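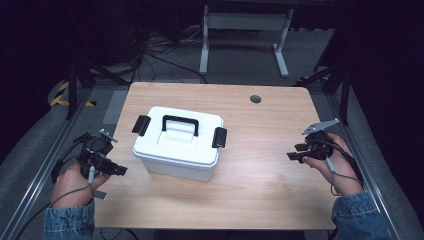 Figure 1. White plastic storage box with black handle and two black end latches, closed, on the wooden table.

3. Storage box: lid, latches and handle

3.1 Purpose of this part

The first half of the report dealt with the contents of the study room cupboard at Viltside. This part deals with the containers. The aim was to choose one type of lidded box for small stationery and craft parts, and to set down how it should be closed, carried and stacked.

3.2 Construction

The box has a rectangular body that tapers slightly towards the base. The lid is a little wider than the body and has rounded corners. A latch at each end holds the lid down. The carrying handle is arched and lies along the centre of the lid over a recessed panel, so it adds some height when folded. The body is plain, with no label area, and we had to decide where a label should go. We chose the long side, close to the base, where fingers do not rub it during lifting.

3.3 Method

The box was loaded with 2000 g of mixed items (pencils, glue sticks, scissors) and placed on the table with one long side facing the user. The same three steps were then carried out each time:

Release both latches and take off the lid.
Put the lid back and close both latches.
Lift the box by the handle, hold for 30 seconds, and set it down.

This was repeated 8 times. The load was left in place throughout. A second set of lifts was made with the load pushed to one end.

3.4 Results

With the load spread evenly the box hung level. With the load at one end it tilted towards that end, and the loose pencils slid down and made the tilt worse. Both latches stayed closed in each set. Closing one latch fully before the other tended to raise the free end of the lid, which then had to be pressed down by hand. Closing both together avoided this.

Stacking was less good. The handle of the lower box kept the upper one from sitting flat, and the stack rocked when touched.

3.5 Discussion

The box is suitable for carrying between the cupboard and the table. It is not suitable for stacking more than 2 high unless a flat board is laid between the boxes. The Clanden box we had considered earlier has no handle and stacks better, but it needs both hands to carry. We kept the handled type for items used every day and left the Clanden type for the top shelf, where boxes are seldom moved before December.

Labels still to be printed.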